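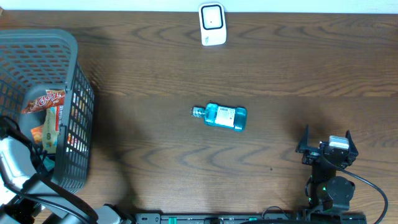

Pratia Workshop Evenings
Handout 3: Mounting and wiring two arms on one rail

What you need tonight
Your arm kit, the black rail, a set of hex keys, cable clips and the notes from Handout 2. If your rail is still in its box, leave it there until you have picked a table. A table that rocks will ruin every measurement you take afterward.

1. Fix the rail
The rail runs along the edge of the table where you will sit. Clamp it first, check that both ends are the same distance from the edge, then tighten the screws from the middle outward. Do not use a power driver. The threads in the Pelska rails are soft and two groups stripped theirs in February.

2. Seat the arms
Bolt one arm near each end and leave the bases slightly loose. Swing each arm by hand, power off, through its full reach. They should be able to meet in the middle of the table, and neither should hit the wall behind it. Now tighten the bases.

3. Cables
Most faults we see in this class are cable faults. Leave a loop at every joint long enough for the joint to turn all the way in both directions. A cable that looks neat with the arm folded is usually too short with the arm extended. Clip cables to the rail, never to a moving link. The gripper cable needs the most slack because the wrist turns the furthest.

4. First power-up
One arm at a time. Keep a hand on the switch. Set the speed limit in the Cordero controller to 11 percent and leave it there for the whole session. Move one joint, stop, check the cables, then go on to the next joint.

5. Practice objects
Use things from home. A basket with a few snack bags and a bottle of mouthwash laid on its side will keep you busy for an evening. Bags bend and slide over each other, so start with the top one. Bottles roll, so close the gripper slowly and across the body. Tighten all caps before you begin.

6. Log
Write down each attempt, including the bad ones: object, arm, starting position, result. A full log file holds 1000 lines, and most people use about 89 in a session.

For next time
Read the Zastby notes on gripper camera alignment, sections 1 and 2. Bring your log. We meet on 18th July, same room, and tables have to be cleared before you leave.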